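Gallamton House, 2nd floor walk-thru, October
Inspected by: Radka Milošević
With: Pejman Hashemi (let me into the locked rooms)
Start 9:40 am

Smoke alarm, hall: OK. Tested, loud.
Smoke alarm, bedroom: chirps. New battery today pls
CO alarm: OK, dated on back
Hall light: OK
Stair rail: loose at the top bracket again. Same one Hrvoje tightened in the spring. Needs a longer screw or a new plug, not more tightening.
Stair treads: OK. Rubber edge lifting on one, glued it while I was there.

Bedroom
Bed frame bolts: OK
Mattress label present: yes
Bedding clear of heater: yes
Window opens fully: sticks halfway. FAIL. This is the escape window so it goes first on the list 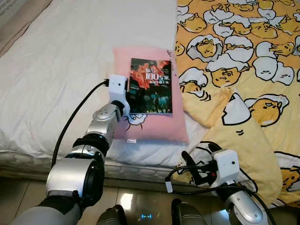 Window key on hook: missing. Pejman thinks its in the office drawer
Outlet covers: OK
Extension cord: one, run under the rug. Removed. Tenants have been told before
Heater thermostat: OK, clicks off
Wardrobe strapped to wall: yes, strap is fine but one screw is short

Bathroom
GFCI outlet: trips and resets OK
Hot tap: way too hot. Turn down at the tank and recheck in an hour
Fan: running but noisy, full of lint
Floor mat: no grip left, toss it
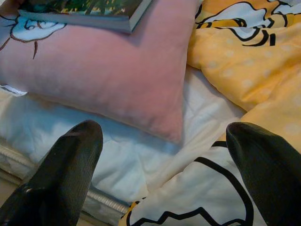 Kitchen
Extinguisher: needle in the green, tag out of date. Angelovski does the re-tag, call them
Stove knobs: OK
Fire blanket: OK, but hung right behind the stove. Move it to the door side
Under sink: damp at the trap, put a bowl under for now. Iida to look
Meter reading 1,316, wrote it on the card too

Exit
Fire door closer: slams. Adjust
Exit sign: lit
Back steps: wet leaves, swept. 8 steps, no grip strip on the bottom 2

Must fix before anyone new moves in: window, hot water, stair rail. Rest can wait for the regular vist.

Copy to Mark Anthony Cruzado. Recheck w/ Pejman once the window is done, bring the silicone spray.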